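February 2020
Disc release work, Flastilura (family title, 3 versions)

Menu build finished on the standard DVD. The Blu-ray menu still drops the highlight when you come back from the chapter page. Same fault as on Orlow, and I think it is the same button order. Will compare the two projects before touching anything.

1. Bit rate
Feature re-encoded with the end credits at a lower rate. That freed enough room for the second commentary track. Dark attic sequence checked on the old tube monitor and on the flat panel – banding on the flat panel only. Left as is for now.

2. Subtitles
Dymphna went through the English file. Two lines in reel 3 come up before the speaker opens his mouth. She moved them and re-exported. The Polish file has the wrong frame rate and drifts all through the second half. Sent back to Holanda with a note.

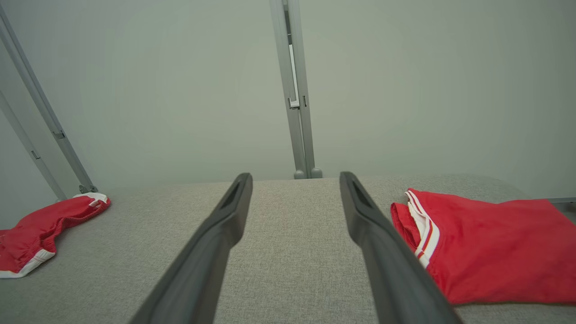
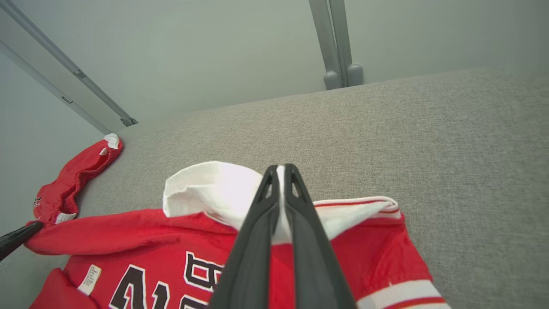
3. Extras
Deleted scenes came in without timecode. Saoirse is matching them by hand to the script pages. The gag reel has a music cue we have no paper for, so it stays off the disc until Wustwood replies. The trailer is fine, but its sound is louder than the feature. Pulled it down to match.

4. Digital version
Chapter art rejected by the store checker, width under the 3000 minimum. Re-rendered from the poster file and uploaded again. No answer yet.

5. Check discs
First run is 600, no slipcase. Do not approve the sleeve proof – the running time on the back is from the festival cut.

Open: Blu-ray highlight, Polish subtitles, cue paperwork, sleeve text. Release is still down for June.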